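Posted by Berwyn Powell, Jan 11, 2019
We use cookies. OK

Hello all, our front room is bitterly cold again, bless it, and I've been quoted £426 for a new radiator!

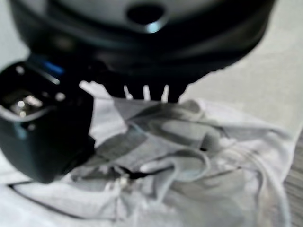

Front room, close up

Rhun Lloyd: Oh, save your money, love, and try thick curtains first. 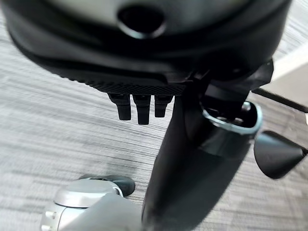

Ours came from Yorath and they've been lovely, lined and all.
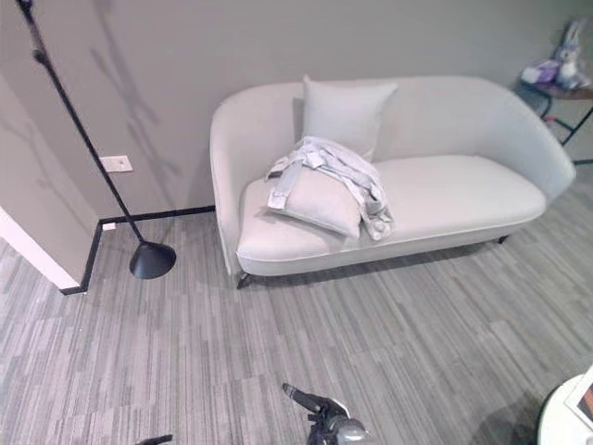

Curtains won't cure a cold wall, Rhun, dear. I'd pull that pale little sofa forward a touch and let the air round it.
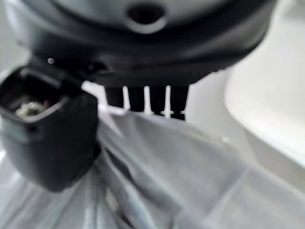

Ifor Howells thinks you're both wrong, and that it's draughts under the skirting.

Last updated 10:40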